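**Workshop notebook, March, evening entry (started 18:30)**

Continued with the bats today. The Trisstead club brought their whole match set before the season, 14 bats in total, and they would like them back before the first T20 game against Trirholm. I think it is possible if the glue behaves.

Most of them only need oil and a new grip. Three have small cracks in the face near the toe, and one has a handle which moves a little in the splice. I could hear it clicking when I pressed with the thumb. I put this one aside, on the upper shelf with the red string, please do not give it back by mistake.

Toe cracks: opened them gently, thin glue in, clamp, left overnight. Last year I used too much glue and had to sand a lot afterwards, so this time only a few drops. The Bravero bats seem to have softer willow at the toe than the Xenos ones. This is only my impression from two seasons and I would not say it to a customer.

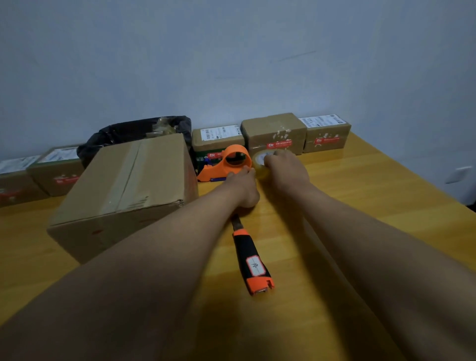 Orange tape dispenser at the big table.

Weights, because the captain asked. The heaviest bat gained 14 grams after the face tape and the new grip. It is more than I expected. I weighed it again and got the same. If the batsman complains, we can take off the second layer at the handle, he will feel it more there than on the face.

Knocking in: the new Bravero had 81 minutes with the mallet until now, in short sessions. The edges still mark too easily. The written advice in our folder says to stop when the ball leaves no seam mark, so I continue tomorrow. Edges at an angle, never straight on the side!

About the last match, for those who were not there: Trisstead made 146 and Trirholm passed them with 147 for six, in the last over. The opener blames his bat. I looked at it and the middle is fine, but there are many marks high on the splice, so perhaps he is playing too early. I will not write this on the repair ticket.

To do:

- loose handle: decide if new handle or only re-glue
- order grips, the blue ones are finished
- clamps off the toe cracks before 10:00
- ask Trisstead if they want toe guards on all or only on the repaired ones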